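How to Replace a Hard Drive in an Office Desktop Computer
22 Nov 2019

In our small office in Staltthorpe we have 26 desktop computers, and most of them still use an old hard drive. Since September I have replaced many of these drives by myself, and I wrote down the steps for colleagues who want to do the same. You do not need special knowledge, only patience and a clean table.

What you need

A new drive of the same width as the old one, or with an adapter frame
A screwdriver with a cross head
A small dish for the screws
A backup disk with enough free space

The drives I bought had 800 GB written on the box. Windows will show a smaller number, and this is normal. One drive cost me 69 euros.

Step 1. Make the backup

Copy all your files to the backup disk before you touch the computer. Open two or three of the copied files to be sure that they can be read. If you have programs with a license key, write the keys on paper too.

Step 2. Switch off and open the case

Shut down the computer in the normal way, then pull out the power cord. Press the power button once more and hold it for a few seconds. Remove the screws of the side panel and slide the panel to the back. On some cases there is a latch instead of screws – please do not use force on it. Touch the bare metal of the case before you reach inside.

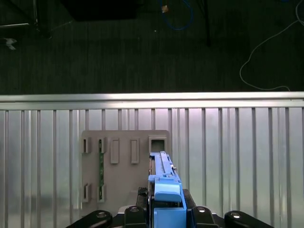
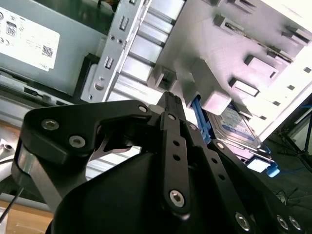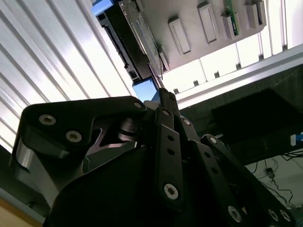 Step 3. Take out the old drive

Find the two cables on the drive. The wide plug is for power and the narrow one is for data. Pull each of them straight by the plug, never by the wire. Then loosen the drive from its bay. If it sits in a plastic tray, bend the tray a little and the drive will come free.

Step 4. Put in the new drive

Fix the new drive in the same place and connect both cables. The plugs have the form of the letter L, so they fit only in one direction. Close the case and connect the power cord.

Step 5. Install the system

Start from your installation stick and choose the new drive. The installation took roughly 26 minutes on my computer. After this you can copy your files back.

If the drive is not found, check the data cable first. In my case it was almost always this cable – I had not pushed it in completely.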